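Category: Home & Interiors > Planning a Room

How to plan a long, narrow kitchen

My name is Naveed Bhutto and I draw kitchens for a small office, Clitivier. Many people come to us with a kitchen that is long and thin like a train car, and they believe nothing good can be done with it. I do not agree. I will explain the way I work, and you can follow it at home with a tape measure and paper.

1. Measure the width first

Measure the width at three places: near the door, in the middle and at the far end. In old houses these numbers are almost never the same. Write down the smallest one and use it for all your planning. My colleague Lejla Milošević once used the biggest one, and the last cabinet had to go back to the shop.

Then measure the length and mark each door, window, pipe and outlet on your drawing. Do not forget the radiators.

2. Decide on one side or two

With counters on both long walls you have more storage, but you also lose a lot of floor. Draw the cabinets at full depth and see what is left between them. If two people cannot pass each other there, put the counter on one wall only and leave the other one free. For a family I nearly always choose one side.

If you need more work surface, you can turn the counter at the far end so that it makes an L. The short part also separates the kitchen from what comes after it.

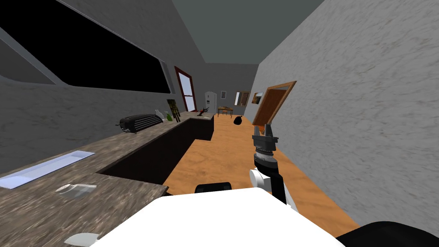
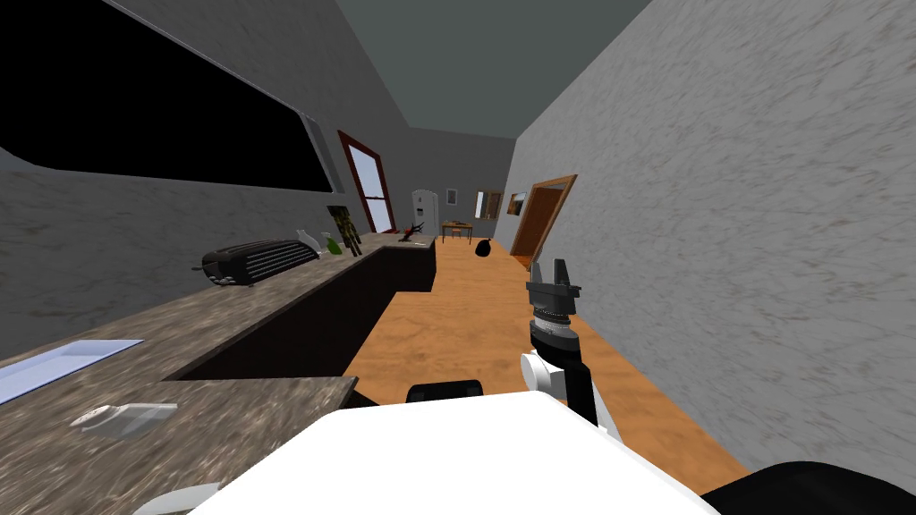
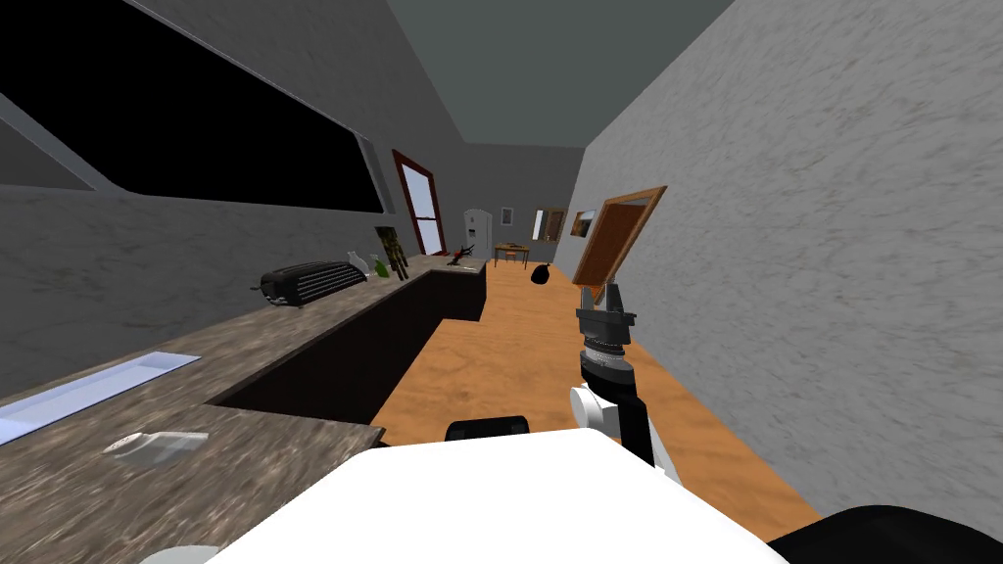
3. Place the water before everything else

The sink is expensive to move, so start with it. Leave a piece of free counter on each side, if the length allows it. After the sink comes the place for cutting, and after this the stove. In a one-sided kitchen you walk along a line, and the work should go along this line too, without turning back all the time.

4. Choose the floor and the colors

Floor boards which run the long way make the room look longer. Some people like this, some do not. If you want it to look wider, lay them across, but be ready for more cuts and more waste.

For the walls I advise a light color, at least on the side that gets less sun. A client of mine, Pacita Macapagal, painted her end wall dark green and I was against it. Now I must say it looks very nice.

5. Think about light

One lamp in the middle of the ceiling is not enough -- you will stand in your own shadow when you cut the vegetables. Put a strip of light under the wall cabinets, or small lamps in a row above the counter. Use the same bulb color everywhere.

6. Test it with tape

Before you order, mark the counter on the floor with painter's tape and live with it for a few days. Open the doors. Carry a big pot from the sink to the stove. If your hip goes over the tape each time, the counter is too deep -- ask the shop for a narrower cabinet and correct your drawing before you pay the deposit.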